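HOUSEHOLD MANAGEMENT, UNIT 2
Handout: Packing, storing and finding things again
Instructor: Kibet Mushi

Read this before the workshop. Bring the inventory sheet from Unit 1 with at least one room filled in.

1. Where we left off

Last time we sorted belongings by how often they are used: daily, monthly, yearly, never. Most of you found that the "yearly" group was bigger than expected. This unit deals with that group and with anything that has to be boxed for a move.

The main cost of a badly packed box comes later, when someone needs one thing out of it. Packing takes an afternoon. Searching can go on for months, and people often end up buying a second one of whatever they could not find.

2. Choosing the box

Corrugated cardboard is cheap, light and easy to fold flat when you are done. It is weak when damp and weak at the corners once it has been reused several times. Press the corners with your thumb before you fill a box. If they give, use it for linens or recycle it.

Match the size to the weight. Books and tools go in small boxes. Bedding, lampshades and coats go in large ones. A good limit is 20 pounds for any box that will sit above shoulder height.

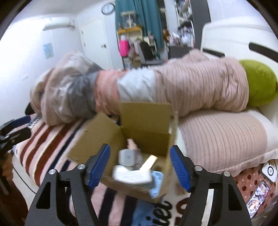

The bottom seam carries the load, so tape it with two strips along the seam and one across. Folding the bottom flaps over and under each other without tape is fine for moving things down the hall, but it should not be trusted on stairs.

3. Grouping

There are three common ways to group things.

By room. Fast to pack and fast to unpack in the new place. Works poorly for long storage, as you may not remember which room a thing lived in.

By use. All the gift wrap together, all the sewing together. Slower to pack. This is the best method for closets and garages.

By owner. Good for shared homes and for families with teenagers. Each person gets a color of tape.

Pick one and stay with it. In the Gorville case from the reader, the family started by room, changed to use halfway through, and ended with kitchen items in both sets of boxes. They were still opening cartons in August.

4. Small loose items

Chargers, adapters, travel-size toiletries, spare keys and the like do not belong to any clear group, and most households have a box or drawer where they collect. It is fine to keep one such box. Give it a size limit, and go through it when it is full.

Keep liquids and powders away from anything electrical. Put bottles in a sealed bag, standing up. Wind cords loosely and fasten them with a twist tie or a strip of cloth. Tight winding strains the wire near the plug.

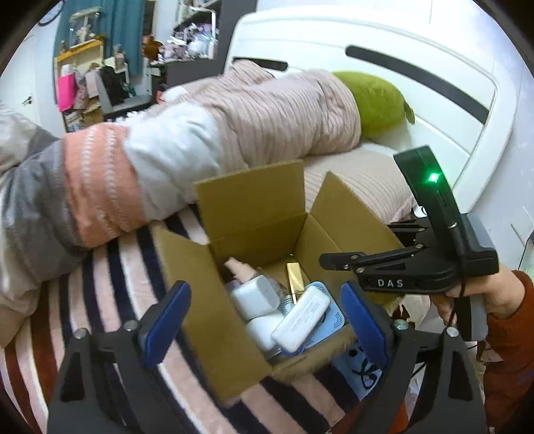 Adapters should be labeled with the name of the device they belong to. A bit of masking tape is enough. Voltage and plug size differ, and an adapter that fits the socket may still be the wrong one for the device.

5. Labels and the list

Write on two sides of the box and never only on the top, where the next box will cover it. Each label needs a number, a group and a short list of contents. "Misc." is not a contents list.

Keep the master list somewhere other than in a box. A notebook works. So does a spreadsheet. The Skurnby reading describes a storage unit with good numbers on every carton and no list at all – the list had been packed.

6. Where boxes go

Heavy at the bottom, off a bare concrete floor if possible. Leave a hand's width between the stack and an outside wall. Attics get too hot for candles, photographs and batteries. Basements are often too damp for paper.

For the workshop

Finish your contents list for one box. Be ready to say which grouping method you used and what did not fit it. Storage tape and markers are in room 3612.

Related handouts
Unit 1: The room inventory
Unit 3: Moving day schedules
Reading: A shared garage in Ogola
Reading: The Skestilia closet plan
Checklist: What not to keep in an attic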